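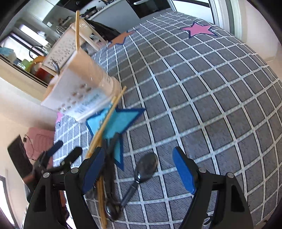
Getting started with the Brastel hand gripper: picking up a bundle of sticks

Welcome back! If you followed my last page you'll have your Brastel out of its box, charged up and paired with the Datwood app, so now we can get on to the fun part - picking things up and putting them somewhere else.

Thin wooden sticks are a lovely thing to practise on, and a bit harder than they look. A bundle shifts about as you squeeze it, and the two fingers have to close evenly or half of it slides away.

Before you begin, go over the screws on the finger joints and nip up any that feel slack. Wipe the blue pads with a damp cloth as well (mine were filthy after a week of biscuits).

1. Lay a patterned cloth over your table. The app follows it much better than a shiny bare top.
2. Open Datwood, choose New Task and set the grip to 500.
3. Press record, bring the fingers down either side of the sticks and squeeze slowly.
4. Lift, wait 2 seconds, then carry them over to a cup and let go.
5. Press stop and give the clip a name you'll recognise later on.

If the sticks keep slipping, nudge the grip up a little at a time. It does go as high as 2000, but I'd save that for tins and jars.

Next time we'll try spoons.

Beverley Yeoman, Rimarness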